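냅킨 한 장 접는 데 이렇게 할 말이 많을 줄이야

이치아르 비얄로보스 씨를 만나러 가는 길에 저는 질문을 딱 두 개 적어 갔어요. 왜 하필 종이 냅킨인가, 그걸로 먹고살 수 있나. 그런데 두 번째 질문은 꺼내지도 못하고 세 시간이 훌쩍 지나갔네요. 차도 다섯 잔은 마신 것 같고요(배가 출렁출렁했습니다).

이치아르 씨는 '클레리에'라는 작은 상차림 교실을 합니다. 거창한 테이블 코디네이션 수업일 줄 알고 살짝 긴장했는데, 첫마디가 이랬어요.

"은식기 있는 집이 얼마나 되겠어요. 저도 없어요. 근데 종이 냅킨은 다 있잖아요. 배달 음식에 딸려 와서 서랍에 쌓인 거, 그거부터 접어 보자는 거예요."

서랍이라는 말에 뜨끔했습니다. 우리 집 싱크대 둘째 칸이 딱 그렇거든요.

한국말을 어디서 그렇게 배우셨냐고 물었더니 시장에서 배웠다고 해요. 처음 와서 얻은 방이 시장 골목 바로 위였고, 아래층 국숫집 아주머니가 바쁜 점심때마다 불러 내렸다고요. 거기서 한 일이 수저 옆에 냅킨 놓기였답니다.

"아주머니는 그냥 툭 놓으라는데 저는 자꾸 접고 있는 거예요. 손님은 밀리는데! 엄청 혼났죠. 그러다 하루는 단골 할아버지가 그걸 안 쓰고 주머니에 넣어 가셨어요. 예쁘다고. 그때 이걸 좀 더 해 봐야겠다 싶었어요."

그 국숫집은 지금도 가끔 가신다는데, 이제는 아주머니가 먼저 접어 놓는다고 해요. 물론 본인 말로는 "내 식으로, 더 빨리" 접는다고 하셨다네요.

수업 이야기로 넘어가 볼까요. 한 반은 10명이고, 첫날은 도구를 아예 안 씁니다. 나무 상판 위에 흰 종이 한 장 깔고 그 위에서 접는 게 전부래요. 저도 해 봤는데요, 네모 하나 접는 게 뭐 어렵나 했다가 세 번을 다시 폈습니다. 가운데 선이 자꾸 비뚤어지더라고요.

"손톱으로 누르지 마세요. 냅킨은 색종이가 아니에요. 손바닥 옆면으로 한 번만 지나가면 돼요."

왜 흰 종이를 까는지도 물어봤어요. 저는 당연히 깨끗하라고 그러는 줄 알았죠. 그런데 흰 데다 흰 걸 놓아야 냅킨의 올록볼록한 무늬하고 구김이 눈에 들어온다는 거예요. 색 있는 천 위에 놓으면 다 그냥 '하얀 네모'로 보인다고요. 처음엔 솔직히 갸우뚱했는데, 빛을 받은 종이 위로 회색 그림자가 지니까 그제야 주름이 하나하나 보였습니다.
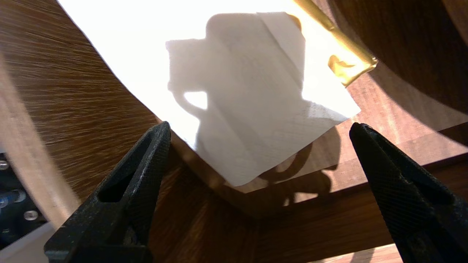 흰 종이 위에 접어 놓은 냅킨. 손잡이 달린 머그잔이나 주전자 같은 모양의 그림자가 걸려 있다.

이치아르 씨는 이런 그림자를 참 좋아합니다. 수업 때도 꼭 한 번은 불을 끄고 스탠드 하나만 켠다고 해요.

"상차림 책을 보면 그림자가 하나도 없어요. 그릇이 공중에 떠 있는 것 같아요. 근데 진짜 밥 먹는 식탁은 안 그렇잖아요. 컵 그림자가 냅킨까지 넘어오고, 내 손 그림자가 반찬 위로 지나가고. 저는 그게 있어야 누가 앉을 자리 같아요."

듣고 보니 손잡이 그림자 안쪽에 동그랗게 빛이 남은 자리가 꽤 예쁘더라고요! 저는 이걸 한참 들여다봤습니다. 냅킨 모서리가 종이 밖으로 조금 나와 있는 것도 신경이 쓰여서 밀어 넣어야 하지 않냐고 했더니, 고개를 절레절레 흔드세요.

"수강생들도 다 그걸 밀어 넣고 싶어 해요. 줄 맞추고 싶어서. 저는 그냥 두라고 해요. 나무가 조금 보이는 쪽이 저는 덜 답답해요."

이쯤에서 재료 얘기를 안 할 수가 없죠. 종이 냅킨에도 급이 있나요? 제가 물었더니 갑자기 의자를 바짝 당겨 앉으시더라고요. 평소에 쓰는 건 '브리마르'라는 회사 제품이고, 손님이 올 때는 '이글레시아스'에서 나온 조금 도톰한 걸 꺼낸답니다. 한동안 '조드빌' 것도 써 봤는데 접은 자리가 금방 벌어져서 지금은 창문 닦을 때만 쓴다고요.

"비싸다고 잘 접히는 것도 아니에요. 너무 두꺼우면 접어 놓은 게 밤새 일어나요. 아침에 가 보면 전부 입을 벌리고 있어요."

그리고 노트. 이분은 접은 냅킨을 전부 적어 둡니다. 날짜, 접은 모양, 그날 상에 뭐가 올라갔는지까지요. 29번째 권을 쓰는 중이고, 마지막 번호는 3,287이었어요. 아무 데나 펼쳐 달라고 졸랐더니 4월 어느 날의 메모가 나왔습니다. "된장찌개. 삼각. 한 명 안 옴." 그 한 명이 누구였는지는 웃기만 하고 끝내 안 알려 주시더라고요.

집에서 따라 해 볼 만한 걸 하나만 골라 달라고 부탁드렸습니다. 날개니 부채니 하는 화려한 걸 기대했는데, 대답은 또 그냥 네모였어요. 반으로 접고, 한 번 더 접고, 모서리 하나를 앉는 사람 쪽으로 돌려 놓기. 끝이래요.

"모서리가 나를 보고 있으면 집기가 편해요. 그리고 좀 구겨져도 괜찮아요. 입 닦을 건데요, 뭐."

다음 계획은 아이들 반이랍니다. 어른들은 잘 접으려다 냅킨을 찢고, 아이들은 막 접는데도 안 찢는다고 해서 한참 웃었어요. 수강료는 아직 못 정했고, 간식은 벌써 정했다네요(식빵 귀 튀김이래요. 저도 먹어 봤는데 설탕이 아주 넉넉합니다).

나오는 길에 제가 접은 냅킨을 한 장 받아 왔습니다. 가방에 넣었더니 집에 도착했을 땐 납작해져 있었고요. 그날 저녁에는 라면을 끓이고, 서랍에서 냅킨을 꺼내 두 번 접어서 옆에 놓고 먹었어요. 모서리는 제 쪽으로요.

클레리에 다음 기수는 18일까지 신청을 받습니다.

2021년 8월 27일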